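Speaker notes: Dry-erase boards and the erasers that go with them
Facilities training day, Staltville site, 21/07/2022
Speaker: Aoi Arai

Slide 1. Title

Wait for the back row. Sign-in sheet goes round now, collect it at the break. Say which boards are covered: painted steel, porcelain-coated steel, melamine. Glass boards are in the afternoon session with Sakamoto, so send glass questions there.

Slide 2. Why the surface matters first

Dry-erase ink is pigment, solvent and a release agent. The solvent evaporates, the release agent stays between pigment and board, and the pigment lifts when rubbed. If the surface has pores or scratches, the pigment settles below the level the eraser can reach. That is ghosting. A new eraser will not fix it.

Melamine is the worst of the three and is what most of the small meeting rooms at Staltville still have. Painted steel is in the corridor and the two training rooms. Porcelain is in the Gitura building only.

Ask: who has boards more than five years old? Expect most hands.

Slide 3. What an eraser does

An eraser collects dry pigment. The working face is felt or a similar soft pad, and the pigment packs into it from the surface inward. Once the face is loaded it starts to put pigment back on the board as a gray film. People see the film, press harder, and polish it in.

Light pressure, straight strokes, top to bottom. Circular strokes spread the load over area that was clean to begin with. Show this on the demo board with the black marker, then with the red. Red is slower to come off on melamine. Leave the red half on the board for slide 6.

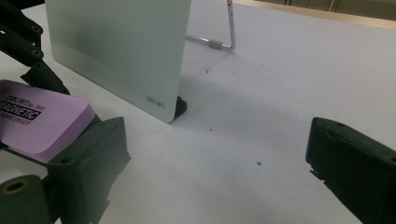
Slide 4. Magnetic and plain erasers

A magnetic eraser stays on the board, and this matters mostly for storage. Erasers left in the tray sit in marker dust and pick it up on every face. Erasers left on tables go missing. In the April stock check we had issued 104 erasers and could find fewer than half.

Magnetic types hold on painted steel and porcelain. They do not hold on plain melamine over fiberboard. Before ordering for a room, try any fridge magnet on the board. If it slides or drops, order the plain type and fit a holder.

Two points on placement. Park the eraser in an upper corner, outside the writing area. Do not drag it across the board to park it. Lift it off, then set it down. Grit caught under a magnetic eraser scratches in a line, and the line will hold ink from then on.

Slide 5. Cleaning and replacement

Tap out or vacuum the face weekly in training rooms, every second week elsewhere. Use the small brush head on the vacuum. Do it away from the board.

Washable pads: lukewarm water, no detergent, press flat between towels, leave overnight. Check the packaging before washing anything with a magnet in it, as some of them are glued and the glue softens.

Replace the eraser when it leaves a film on a freshly cleaned board after one stroke. Do not go by the color of the face. A dark face can still pick up well, and a light one can be finished.

For planning we use about 1000 full wipes per eraser. The figure comes from our own room logs and covers mixed users. Adjust it for your site.

Slide 6. Board cleaner

Go back to the red marker from slide 3. Erase dry first, then spray the cloth, then wipe. Spraying onto a loaded board makes a slurry that runs into the tray.

Cleaner goes on a cloth, never on the eraser. A damp eraser smears for the rest of the day. If someone has used permanent marker, write over it with dry-erase marker, wait a few seconds and wipe both off. Repeat once. After that, use cleaner. No scouring pads on any surface.

Slide 7. Ordering

Requests go through Drakusura, category "board supplies." State the board type and whether a magnet holds. Requests without the board type are returned. Order limit is 2 erasers per room per request.

Markers are on a separate form. Do not combine them.

Slide 8. Questions

Likely ones: chalkboard erasers on whiteboards (no, the dust is abrasive), paper towels (acceptable for a spill, too rough for daily use), microfiber cloths (fine, wash without softener).

Collect demo markers before people leave. Caps on.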